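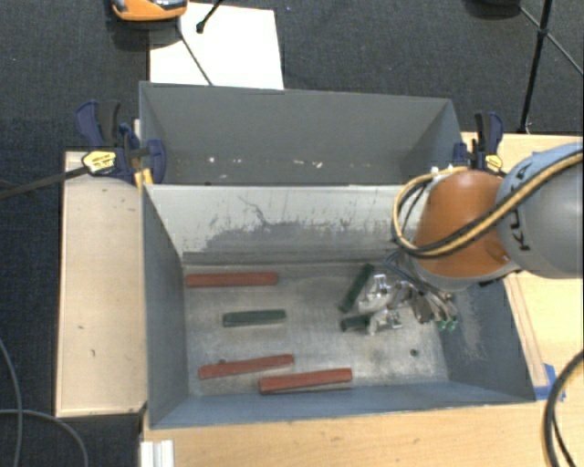
Hadiza Adeleke asked why my arm always gets stuck on the parts lying near a wall. Mine did that for weeks! The fix (for me, anyway) was the approach height:

1. Clamp your bins down first, both sides.
2. Jog to the bin floor, then back off and save that as your low point.
3. Set the hover to 200 mm and the speed to 80.
4. Try the bars out in the middle before you go anywhere near the walls.

14 comments | 6 shares

We use cookies. OK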